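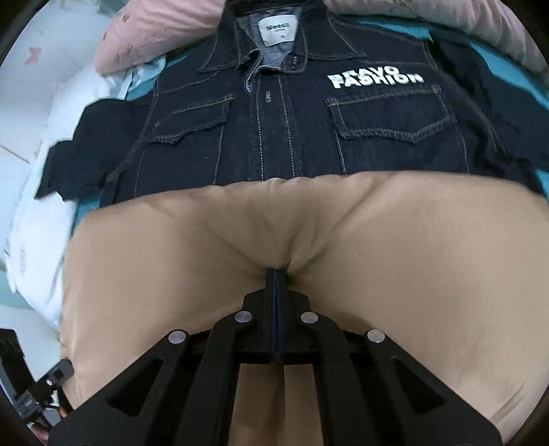
## Casilgate finger comparison, garments on a bed

Recordings made with two finger sets on the hand-held Casilgate gripper, for comparing grasps on clothing. Maintained by Maribeth Barredo and Thongchai Inthanon. Last revised June 6, 2019.

| Set | Fingers | Episodes |
|---|---|---|
| A | bare | 300 |
| B | padded | 300 |

Frame rate and exposure are fixed for both sets. The lens is a wide fisheye – undistort before measuring any angle or fold length. Calibration is in `calib/`, one file per day of recording.

### Grasp labels

Each episode is labelled `pinch`, `slip` or `miss`. A pinch counts only if the cloth stays between the fingers for the whole lift. Labelling was done by Anong Sriwong, with 100 episodes checked by a second person. 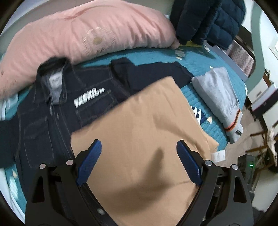

Disagreements were settled in favour of the stricter label. The 53 episodes recorded in April used an older linkage and are kept apart in `old/`; don't pool them with set A.

### Known problems

- Motion blur on fast approaches.
- Finger opening isn't logged for set B.
- Garment colour names are free text.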